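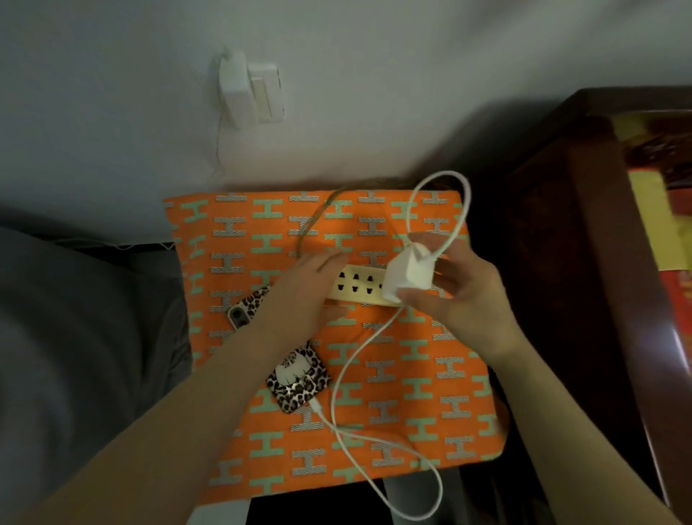 Home and Rooms > Galleries > Charging Corner

The phone place at Holgate

Sanaa Kabbaj and I have kept this gallery page for the house at Holgate for 2 years now, and most of the pictures in it are of big things like curtains and beds. In April we wanted to show also the small things, the ones a family touches every day. So this set is about the phone, the charger and the room where people sit with them.

Power strip on the orange cushion. The cushion has a zigzag print in mint green, gray and white, and it lies against the wall just under the socket. The strip is cream-colored and has two rows of four openings. The small white adapter has a long cable, and I like very much how it makes curves on the orange cloth.

A note for those who wrote to ask: the wall socket in this room is quite low, and there is no second one on the same side. Before, we used a short strip from a shop in Testton, but it did not reach the place where my aunt likes to sit. The one we have now was bought in the same shop. If you choose one for your own room, measure from the socket to the seat first and add a little for the bend of the cord.

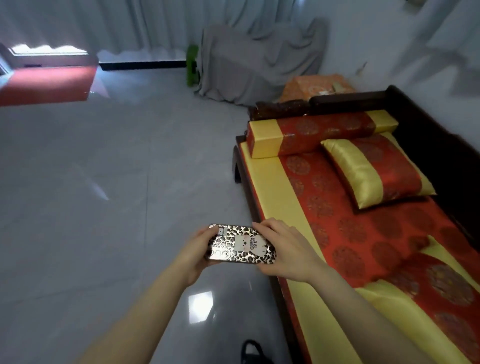 My aunt receives most of her calls in the evening, and she likes to take them on the daybed, so the charging corner and the daybed belong together in our minds. The dark wood was polished again by Esteban, a small workshop that does old furniture, and they did it with a lot of patience. It took them 27 days. The red panel with gold medallions and the yellow satin borders were sewn later, as one set with the long bolster and the square cushion. Satin is not an easy cloth for a seat, it slides and it shows every mark of water, but the color is so warm that we forgive it.

The phone case with leopard spots and a white cartoon character was chosen by my niece. She says a plain case is for people who have no joy. The gold in it goes well with the medallions, I think, though she did not plan this.

Large furniture under gray cloth, near the white curtains. We keep it covered against dust. Nomwood has promised to look at it after the summer, and then it will have its own page.

All sets from Holgate are in the list on the left side, 168 pictures until now. For a bigger print of any picture, write to us with the name of the gallery.

Text by Kofi Acheampong
Page views: 2571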